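Phones & Tablets > Tips

How to free up storage on a Burnora phone

My Burnora told me on Wednesday that the memory is almost full, and after this the camera refused to open. If you have the same message, you can solve it in a few minutes without a computer.

First, open Settings, then Storage, and wait until the bar finishes loading. On my phone it needs 17 seconds. Tap "Apps" and sort the list by size. Look at the number with the name "Cache". My Femska music player had 600 MB there, and I use it only in the bus.

Tap the app and choose "Clear cache". Please be careful, the button "Clear data" is directly next to it, and this one deletes also your playlists and your login.

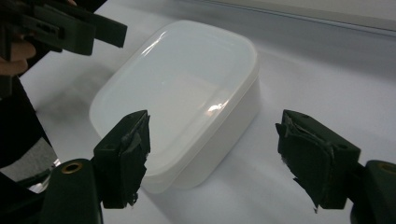
Next, go back to Storage and open "Downloads". Old PDF files and the same photo saved three times are usually there. Mark what you don't need and tap the trash icon. The files stay in the trash for some time and still use space, so you must empty it too.

If you have a memory card, move the videos to it with the Xie file manager: hold the finger on the folder, choose "Move", then "SD card". Do not take out the card before the green check mark appears. At the end, restart the phone and look at the storage bar again.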